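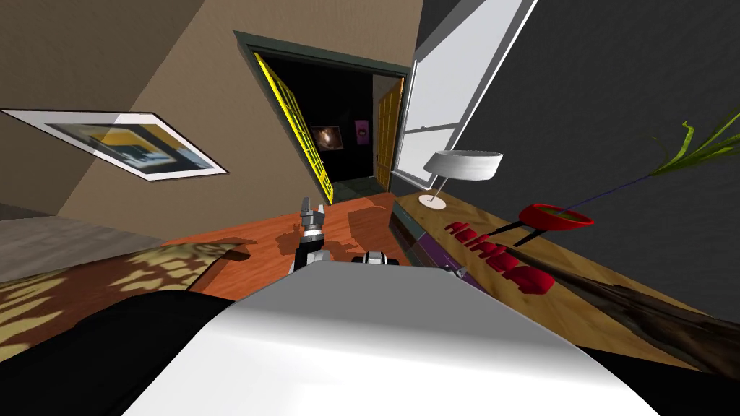
Re: Garden club share of the April plant sale

smoser, club adviser
The Vikow School garden club raised $658 at the April plant sale. Under the current rules, 5 percent goes to the student activities fund and the remainder stays with the club. Members are asked to comment on the proposal to split the money evenly with Key Club.

n_agbenyega
I do not support an even split. Our members grew 63 trays of seedlings over the winter. Key Club helped on the day of the sale, and we are grateful, but the growing costs were ours.

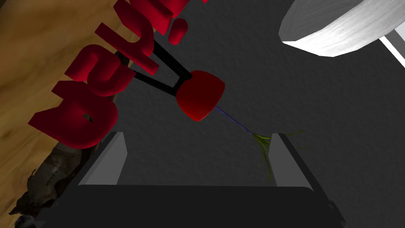
Wooden tabletop beside the dark gray floor.

uparedes
With respect, the sale would not have opened without them. Key Club staffed the tables for five hours - both shifts. A fair share should reflect that.

n_agbenyega
Would Key Club accept a share after seed and soil are paid for? Mr. Zwahlen has the Tendberg receipts.

uparedes
I would accept that, provided the receipts are posted first.

smoser, club adviser
The receipts will be posted in this thread. Please hold further votes until then.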